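Cords, Straps and Cables: Getting Them Out of the Laundry Pile

Cords end up mixed with clothes in most homes. A bag gets emptied onto the chair, a shirt goes on top, and by evening there is one heap with a charger somewhere in it. These tips are for sorting that heap without pulling anything apart.

Start with the cloth. Lift shirts off one at a time, straight up, and stop if you feel a cord come along. Sleeves and button plackets are the usual places for a plug to catch. Checked and patterned shirts hide thin cables well, so run a hand over them before they go in the washer.

Next, loosen the loops. Don't pull on an end. Put the whole tangle on a flat surface and spread it with your fingers until you can see the biggest loop, then work the smaller ones out through it. Wide straps come out first because they hold everything else down.

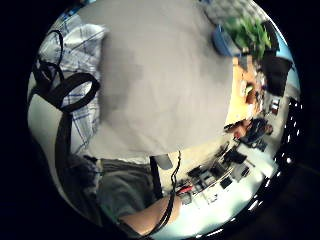
Look at each end as you free it. If the outer cover has split or you can see fine strands, don't plug it in again and don't wrap it with tape. Set it aside for the electronics drop-off. The one in Pemenberg takes cables any time before 5 in the afternoon.

Coil what you are keeping. Make loops as wide as your hand and let the cord turn the way it wants to. Wrapping it tight around your elbow puts a twist in it, and it will tangle again in the drawer. Close the coil with a strip of hook-and-loop tape. I buy the Oravec strips in a roll of 80, and a roll has lasted almost two years. Twist ties work but the wire can cut into soft cable.

Straps are easier. Fold them in half, fold again, and put a rubber band around the middle. Camera and bag straps can hang from a hook by the buckle.

For storage, a shoe box is enough. Stand the coils on edge so you can read the labels. Masking tape folded over the cord makes a good label, and pencil doesn't smear on it.

Keep a small tray near where you take off your coat and empty your pockets into it before you change.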